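Small Tree Loans: Frequently Asked Questions

What do I get when I borrow a tree?
One tabletop artificial tree, one string of lights, and a bag of trimmings selected by whoever was closest to the shelf. Huaranga Hall has 48 trees to lend each winter and you may have two of them, provided you can tell us where the second one is going.

Which tree will I get?
A green one. Requests for "something a little fuller" are read with interest and filed.

My tree looks flat on one side. Is it defective?
It has spent 11 months in a carton. Start at the bottom and bend each branch outward, then up a little. Turn the tree as you go. If you quit halfway, put that side to the wall like the rest of us.

Lights first or bow first?
Lights. Every year someone ties on a beautiful bow and then tries to run wire underneath it, and every year we get the bow back in poor condition.

How do I get the light string on without a fight?
Lay it in a tray or basket beside the tree and lift it out one end at a time. Wrap from the top down, tucking the wire in behind the needles. The wire is thin and holds a grudge, so if it kinks, ease it open with your fingers. Don't yank.

Can I add my own ornaments?
Yes, if they're small. The top of the tree is narrow and will bow politely to anything heavier than a walnut. Please take your ornaments off before you return it. We still have a ceramic pickle from the Ditham branch and would like it to go home.

Can I use glue?
No.

What about spray snow?
See glue.

Is the Susar Street window a good spot for one?
It's a fine spot if you like a draft. Trees placed there tend to be found on the floor by 2 in the afternoon.

How do I pack the lights when I'm done?
Loosely, in a wide loop, in their own bag. We lent out 182 strings last season, counting repeat loans, and spent most of February untangling them. The Flolico bags with the zipper are for lights only. They aren't for cookies, whatever you may have heard.

When is it due back?
By the 16th of January. After that we start calling, and we're not fun on the phone. 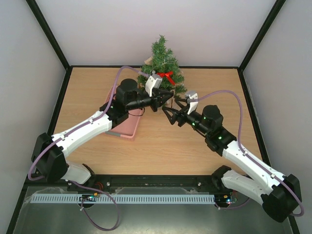
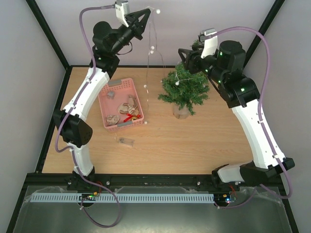 Small trees and their trimmings
Seasonal Lending Desk, Huaranga Hall

What if something is missing from my bag?
Tell us before you leave the desk. We keep a drawer of spare bows and odd ornaments, and you can dig through it yourself. Spare bulbs are in the coffee can next to the drawer. Put the lid back on, please.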